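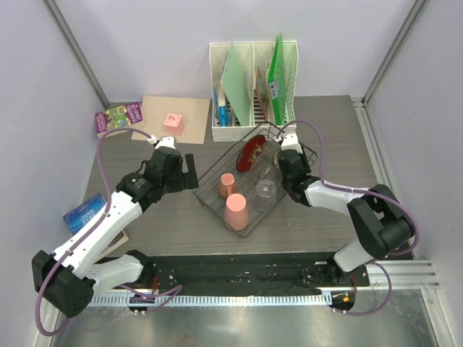 Wire rack, mixed load: plate at the back, plastic cups, glass.

Drainage in a small dish rack is mostly a question of angle. I have been working through this since June, when I gave up the second half of the sink and had to fit a day's dishes for one person into a rack on a flat surface. The notes below cover loading order, contact points and drying time. They apply to a plain wire rack with parallel bars and no drip tray. Racks with molded cup pegs behave differently and I have not tested one lately.

Loading order

Plates go in first, at the back, standing up. A plate is the tallest item in a small load and the least tolerant of being moved once other things are leaning on it. It also sheds most of its water in the first minute or so, and that water runs straight down the face to the lowest point of the rim. If a cup is already sitting under that point, the cup gets wet again.

Patterned plates need a little more attention. A raised or heavily glazed pattern will hold beads of water that a plain plate lets go. I tip mine forward once, count to three, and set it back. Wiping works too, but then there is no reason to use a rack.

Glass goes in next, inverted, toward one side. Heavy-based tumblers are the most stable thing in any rack when they stand upside down on two or more bars, provided the rim is wider than the gap. Measure the gap before you buy. My older rack, a Praltance, had bars far enough apart that a narrow glass would drop one side of its rim through and lean. It never broke anything, but a leaning glass drains to one side and dries with a tide line.

Plastic cups go last. They weigh very little, so they will go wherever the other items push them, and they are the only items I will let rest against something else.

The problem with plastic

Plastic dries slowly. Ceramic and glass come out of hot water holding enough heat to help evaporate the film left on them. A thin plastic cup gives up its heat almost immediately, and the film stays. In my kitchen, with the window shut, a glass tumbler rinsed hot is dry in 20 minutes. A plastic cup from the same rinse is still wet inside well over an hour later.

Orientation matters more for plastic than for anything else in the rack. I have tried three positions:

Inverted, rim on the bars. Drains fully. Air gets in only from below, and only if the rack has feet. On a rack that sits flush with the counter, the inside fogs and stays that way.

On its side, handle up or down. Drains partly. Air movement is good. A small pool remains in the lower wall of the cup and has to be shaken out.

Upright, opening up. Does not drain at all. I use this only for a cup that has already been toweled and is in the rack for lack of anywhere else to put it.

The best result I have had is a sequence: inverted for the first few minutes, then turned on its side. It requires coming back to the rack, and on a weekday evening I often don't.

Setting the rack at an angle

Most people line the rack up with the edge of the counter. I did the same for years. A rack turned partway, so that a corner points toward you, takes up more depth but gives you two sides to reach in from. With a plate standing at the back and cups in front, that means the cups can be lifted out past the corner without passing over the glass.

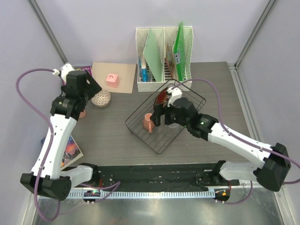 Hellalar, commenting on the first version of these notes, disagreed with the loading order: mugs before plates, always, because a mug handle needs a fixed place and a plate can be slotted in anywhere there is a gap.

I tested that over 6 loads. With a mug that has a large handle, Hellalar is correct, up to a point. The handle does want its own space, and if the plate goes in first it is easy to end up with the handle jammed against the rim. The cost is that the plate then drips on the mug. I have settled on placing the plate first and turning the mug so its handle faces the near side, where I can get a finger through it.

Unloading

Reverse order, with one exception. Take the glass out before the plastic if the two are touching. Pulling a light cup away from a tumbler can drag the tumbler's rim off the bar, and the gap takes it from there.

I still need to compare the coated Lillgate rack with bare steel. The coating on mine has started to lift at one corner weld, and I want to see how far it goes before I replace it.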